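Household Practice, Unit 8: Cups and Small Bottles
Handout prepared by Caoimhe Duggan, Satimville evening course

Please read before you come to the practice. We begin with a clear table and only two things on it, a small plastic bottle and a large cup.

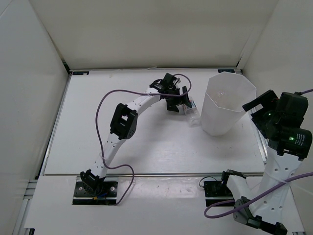

The cup must stand with the open side up. Check the inside before you use it. If there is dust, wash it and leave it to dry on the rack.

A small bottle rolls easily when it lies on its side. Hold it in the middle, with a light hand, and look that the cap is closed. 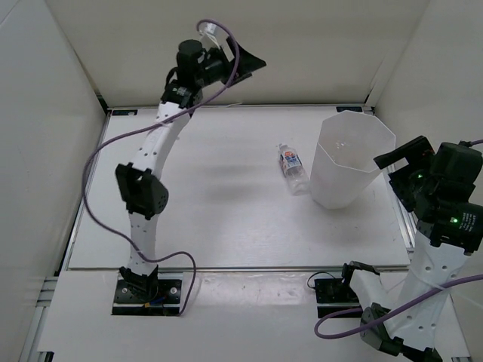 For homework, measure how much your own cup holds. Mine holds nearly 50 ml more than the bottle. Write your result in the table on page 89 of the Aoki book and bring it on 15th December. Students who missed Unit 7 can borrow my notes.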